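Touch-up paint flashing on a beige wall, landlord's paint or my technique?
Posted in Home Repair > Painting

Ekaette Okafor
Member, Patlow

I'm moving out of a one-bedroom and trying to get my deposit back. The walls are a flat tan color the management company calls Dradholm, and they gave me a small jar of it from the maintenance closet. I filled eleven nail holes in the living room, sanded, and dabbed the paint on with a foam brush. Every single spot shows. Straight on it's okay, but from the hallway I can see each one as a slightly darker patch.

The company's handout says touch-ups "blend invisibly when dry." I've given it four days. I don't believe the handout anymore. The guy at the paint counter told me I need to prime and repaint the entire apartment, which would be a very convenient answer for a guy at a paint counter. A friend says rub the spots with a damp sponge. Another says add water to the paint.

Is there any way to fix this without doing a whole room? They charge $200 per wall for repainting and I'd rather not hand it to them.

Svend Ásgeirsdóttir
Regular contributor

Just repaint it. Touch-ups never work. Flat, eggshell, doesn't matter. Get a gallon and a roller and you'll be done by lunch.

Modupe Abubakar
Top contributor, 1,771 replies

I don't agree that touch-ups never work, but I also wouldn't trust a handout written by the people who bill you for the wall.

First, how old is the jar? Maintenance closets are full of paint that got poured out of a five-gallon bucket years ago by somebody who didn't stir it first. If the jar came off the top of an unstirred bucket, the color won't match and no brush trick will save you. Paint a piece of card, let it dry overnight, and hold it against a part of the wall you haven't touched. Do it in daylight. If the card is off, stop there and ask for fresh paint, in writing.

If the card matches, the trouble is texture. The wall was almost certainly rolled and you used foam, so the patch is smoother and catches the light differently. Bare filler also drinks up paint, and you don't mention priming it. Scuff the spots with fine paper, put a little primer on the filler only, then go over each one with a mini roller that's nearly dry, rolling out past the edge until there's hardly anything left on it.

Skip the sponge. On flat paint you'll get a shiny ring, and then you have two problems. Thinning is a maybe. I've seen people swear by it and I've seen the results. A splash of water on the last pass, if you must.

One more thing about looking too hard. Tan is a miserable color to judge. It goes pink near a lamp and gray near a window, and after ten minutes of staring you'll see patches in places you never filled. Something like this:

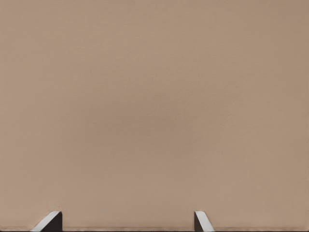
Flat tan surface, computer rendering. A bit lighter and warmer top left, grayer top right, soft darker area left of center.

So before you redo anything, get someone who doesn't know where the holes were and ask them to point. If they find two out of eleven, fix two.

If you still end up painting, do one wall, corner to corner. You don't need the whole room, whatever the counter guy says. Corners hide a small mismatch because the light changes there anyway. A quart should cover one wall in a small room if you aren't sloppy.

Ekaette Okafor
Member, Patlow

Thanks Modupe. No primer, so that's on me. I did the card test and it came out close but a hair darker, which I suspect is the jar. I've emailed them for new paint. Not holding my breath.

Xiaoqing Yin
New member

Check your lease before you spend money. Mine had a line saying small nail holes were normal wear, and the office still tried to bill me $50 for "wall restoration." I sent them a copy of their own page and the charge went away. Rules differ by state so I can't promise it'll go the same for you, but I'd want to see where it says you owe for nail holes at all. Take dated photos too, with the lights on and with them off.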